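**Ticket 997: Fish counter at Jildale weir under-reporting sea trout**

**Opened by:** Orhun Kaplan, Jildale Rivers Association
**Opened:** March 26, 2019
**Kit:** Rorkex resistivity counter, three channels, Hägglund logger, Prindell upload software
**Priority:** Normal (I asked for High. The form changed it back.)
**Status:** Closed, with grumbling

### Original report

The counter in the fish pass at Jildale weir has stopped believing in sea trout. It logs otters, branches and on one occasion a football, all filed under "event, non-fish", and it logs the brown trout that potter up and down the pass all day. Anything over 45 cm goes through as if it had diplomatic immunity.

We know big fish are going through because there's a viewing window halfway up the pass, and people stand at it. Kelts are dropping back downstream at the moment, thin and cross after spawning, and I've watched several go past the glass myself. I then walked up to the hut, looked at the screen, and found nothing.

This matters more than it might sound. The sea trout run here has been poor for years and the count from this weir is most of the evidence anyone has. If the counter says nil, somebody in an office will write down nil, and then we'll spend the summer arguing about whether the fish exist.

What I've tried:

- Turned it off and on again.
- Turned it off, had a sandwich, and turned it on again.
- Cleared the weed off the electrodes.
- Checked the fuse in the hut.
- Read the manual, including the part in Finnish.

### Reply from support

Thank you for contacting Rorkex support. Please confirm that the unit is switched on.

### Reply, O.K.

It is switched on. It told me about the football.

### Reply from support

Thank you. Please send the following:

1. Firmware version
2. The contents of the file `channel.cfg`
3. The conductivity reading from the logger, and one taken by hand at the pass
4. A note of which channel or channels are affected

### Reply, O.K.

Firmware is 4.1. Whoever fitted it wrote that inside the lid in marker pen, and the screen agrees.

Channel config:

```
[channel_1]
enabled = yes
min_signal = 20
max_signal = 127
direction = up,down

[channel_2]
enabled = yes
min_signal = 20
max_signal = 60
direction = up,down

[channel_3]
enabled = yes
min_signal = 20
max_signal = 127
direction = up,down
```

Conductivity on the logger is 290. By hand, with the meter we use for the invertebrate surveys, I got 112, then 114, then 112 again. It's soft water up here, off the moor, and I'd have been amazed by anything near 290. You could pickle things in that.

As for which channel, I had assumed all of them. I've now looked properly and it is only channel 2. Unfortunately channel 2 is the middle one, over the deepest part of the pass, and any fish with a bit of size to it uses the middle. Channels 1 and 3 get the small stuff and the otter.

I notice that `max_signal` for channel 2 is 60 where the others are 127. I didn't set that. I'm the only person with the password, so I accept how this looks.

### Reply from support

Thank you for this information. A maximum signal of 60 will cause larger fish on channel 2 to be discarded as debris. This value can be changed automatically if the Hägglund logger passes the counter an incorrect conductivity figure during self-calibration. Please update the value to 127 and restart.

### Reply, O.K.

Updated and restarted. It was 127 for the whole of one night. In the morning it was 60 again.

I'd like it recorded that I stood at the window for an hour before breakfast to check, in the rain, and saw one good kelt drop back. She was in no hurry. The counter logged her as a branch.

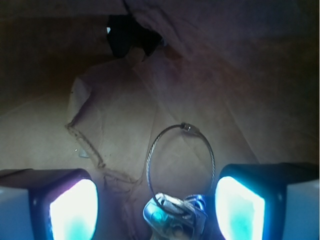
I've since left the logger's self-calibration log running, and the pattern is plain enough even for me. At 02:00 every night the logger takes a conductivity reading, decides the river has turned into soup, and tells the counter to adjust. The counter does as it's told on channel 2 and ignores it on 1 and 3, for reasons I'd be interested to hear.

```
02:00:04 CAL start
02:00:09 COND probe A 288
02:00:09 COND probe B no response
02:00:10 COND using probe A
02:00:12 CH1 locked, skipped
02:00:12 CH2 max_signal 127 -> 60
02:00:13 CH3 locked, skipped
02:00:13 CAL complete, no errors
```

I admire "no errors".

### Reply from support

Thank you. Channels 1 and 3 have been locked against automatic calibration. Channel 2 has not. Do you know who carried out the last service?

### Reply, O.K.

Your people did, last May. It's in the service book, which is also where I found the words "ch 2 to be locked, ran out of time". I have no wish to be unpleasant about it. I've run out of time myself on occasion.

### Reply from support

Thank you for your patience. Please lock channel 2 as follows:

1. In Prindell, open **Site**, then **Channels**
2. Select channel 2
3. Set `max_signal` to 127
4. Tick **Lock against calibration**
5. Press **Apply**, then **Write to device**
6. Restart the counter

Please also inspect probes A and B. Probe A appears to be reading high and probe B is not responding.

### Reply, O.K.

Channel 2 is locked. A warning about step 5 for anyone who finds this ticket later: **Apply** doesn't apply anything. It makes the button go grey and gives you a pleasant feeling. Only **Write to device** does any work, and if you close the window in between, Prindell forgets the whole conversation.

The probes took longer. They're bolted to the wall of the pass below the middle baffle and can only be reached when the river is low, so I waited for the level to drop below the second mark and went in with waders and a rope.

Probe B's cable had been chewed through. The marks are small and neat and I suspect a water vole, in which case I'm legally obliged to be delighted. I've spliced it with the gel-filled joint from the spares box and put it in a length of hosepipe.

Probe A was wearing a thick coat of silt and algae, and there was a twist of copper wire wrapped round it, off somebody's old trolling line by the look of it. Wire off, probe scrubbed with a washing-up brush. Readings afterwards:

| Probe | Before | After | Hand meter |
|---|---|---|---|
| A | 288 | 116 | 113 |
| B | none | 111 | 113 |

I can live with that.

### Reply from support

Thank you. Those readings are within tolerance. Please monitor for 2 nights and let us know whether the setting holds. May we close the ticket?

### Reply, O.K.

No, you may not. I'd like to see a fish first.

### Update, O.K.

The setting has held. The log now shows all three channels as locked and skipped, and the calibration run finishes with "no errors", this time with some justification.

More to the point, we've got fish. Over the test period the counter recorded 29 events above the 45 cm line on channel 2, all but a handful of them downstream, which is what you'd hope for from kelts going back to sea. I compared it with the window log for the hours when somebody was at the glass, and every fish on the sheet has a matching trace. One trace has no matching fish, but the observer had put "tea" next to that time, so I'm siding with the machine.

### Remaining questions

**Can the lost counts be recovered?** The raw traces are still on the logger's card. The counter threw the big fish out as debris after it had recorded them, so in theory they can be run through again with the right ceiling.

**How far back does it go?** I don't know yet. The service note is from May, but the probe may have fouled up well after that. The autumn figures looked low and we all shook our heads and blamed the drought. I'd quite like to know whether we owe the drought an apology. We also sent those figures to the regional fisheries team, and I've written to tell them to treat the channel 2 numbers with suspicion until the reprocessing is finished.

### Reply from support

Thank you. Reprocessing is possible in Prindell under **Tools**, then **Replay traces**. Please copy the card first and work from the copy. Replay overwrites the original classification and cannot be undone.

### Reply, O.K.

Card copied, and the copy copied. Replay is running on the hut laptop, which estimates it will be finished in either four hours or eleven days.

You may close the ticket. Could somebody please add the following to the service sheet for this site:

- Lock all three channels, including the one in the middle
- Check probe B's cable for teeth marks
- Clean probe A at every low water from now on
- Don't trust **Apply**

### Reply from support

Thank you for contacting Rorkex support. The first three items have been added to the service sheet. The fourth has been passed to the software team. This ticket is now closed.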